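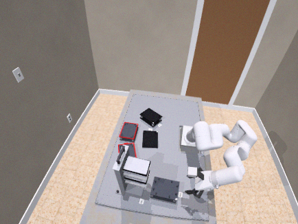 Curimmont Meal Delivery: Progress Report, 5 February 2026

The grant paid for 3000 hot meals by the end of November. We got there, but I would be careful with that number. It counts meals sent out, and our drivers on the Bendora route often left bags on porches without a signature.

Client surveys came back 90 percent satisfied. Only clients who like us tend to mail the form back, so I put little weight on it.

Ulto raised its container prices twice, and we are now 7 percent over on supplies. I do not support adding 3 new routes until the porch problem is fixed. Revised budget attached.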